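Notebook, shared shop, bay 2
Thursday, February 16, 2023

Bin picking, second try at the block sorter. KUKA arm, Simão's plates on the gripper.

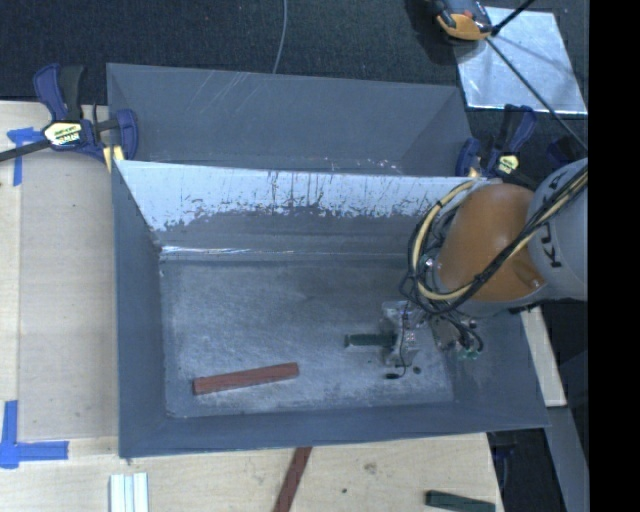

Started late, spent the first part of the evening chasing a dropped connection. Was the Liturska controller box, loose terminal on the input side. Retightened, fine since. Label that cable!!

Bin clamps: checked both back corners before every run, no slipping that I can measure. Front still isn't held well enough to stop it from lifting. Want a stop block there, Arnaldo says he has offcuts.

Ran 15 picks, green block and red-brown block mixed.
- 11 clean
- 2 missed high, closed on air
- 2 picked and dropped on the way up, both red-brown

Drops look like grip force to me, Simão thinks it's the plates flexing. Could be both. He wants to redo them thicker, I'd rather try rubber pads first becuase that's a ten minute job.

Misses: vision offset again. Glare along the back seam of the bin gets read as an edge and the block position shifts. Worse with the overhead lights on. Tried killing the lights for 4 runs, offset went away but then exposure was too long. Matte spray on the back wall? The paint there is already chipped to hell so nothing to lose.

Exposure now at 3000, leave it.

Cable bundle: hose loop still swings wide when wrist turns past the home side. Thin wires down to the gripper need a proper tie point, they catch. Do NOT run full speed untill that's sorted. Arnaldo this means you.

Tape corners on the table are the new reference, don't peel them. Old ones from August are void.

To do
pads from Floler, ask for the soft ones
tie point for gripper wires
spray back wall, let it dry overnight
front stop
re-teach approach height, then 15 more

Keys back on the hook, air off at the wall.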